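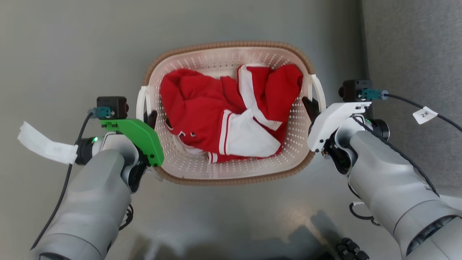 Nestell Home Forum > Laundry and Cleaning > Red and white kit – how do you wash yours?

Araceli_S
Started by Araceli_S, February 15, 2026

Right, washing people, I need you! My two have both joined Parkedville juniors and I am now the proud owner of a mountain of red and white. I LOVE the colours, the kids look brilliant in them, but I am terrified of turning the white bits pink. So far I've done everything at 30 with two colour catcher sheets and so far so good. Is there a better way? And do you soak first or just go for it?

Oh, and I've gone back to a proper oval plastic basket with holes all over it after years of fabric hampers. Best thing I've bought all winter. You can pick it up by both ends and it doesn't flop on the stairs.

fengying.du
Ooh yes to the oval basket. Mine is 72 in old people years and still going, it was my mum's. Handles on the short ends are the way to do it, you can get through a doorway with it in front of you.

For the kit: cold rinse first, always. Red on its own in the first wash, then mixed after that. I've done it with every new kit and never had a pink one.

Yolotzin A
Can't wash the red on its own if it's sewn to the white though, can you?

fengying.du
Ha, fair point. I meant the all-red socks and shorts. The shirts go in together with a catcher sheet.

SergioF
I'm going to disagree about the cold rinse. Kit fabric is nearly always polyester and the dye hardly shifts. What does the damage is leaving it in a heap after the match. Damp red lying on damp white overnight, that's where I've had pink, and I've had it twice. Get it in the machine the same evening or at least hang it over the bath.

Araceli_S
Oh no. The heap is my entire system.

SergioF
The heap is fine if it's dry!

getse_m
I'm with Sérgio on the heap but not on the dye. We had a cotton scarf from the market that bled for a month – everything in February came out like strawberry milk. Check the label before you trust it.

Also turn the shirts inside out if there's anything printed on them. I use Fladero liquid, half a cap, no softener. Softener makes sports stuff hold on to smells, I'm convinced of it.

Yolotzin A
I use softener on everything and ours smell lovely.

getse_m
We will have to agree to differ :)

fengying.du
What about mud on the white panels? I let it dry, brush it off outside, then a bit of plain soap bar on the mark.

Araceli_S
Soap bar is going on the list, thank you! I've been scrubbing it wet like a mad thing. Will try the same evening rule this week too and report back. Does anyone tumble dry theirs or is that asking for trouble?

SergioF
Line or airer. It's dry by breakfast anyway.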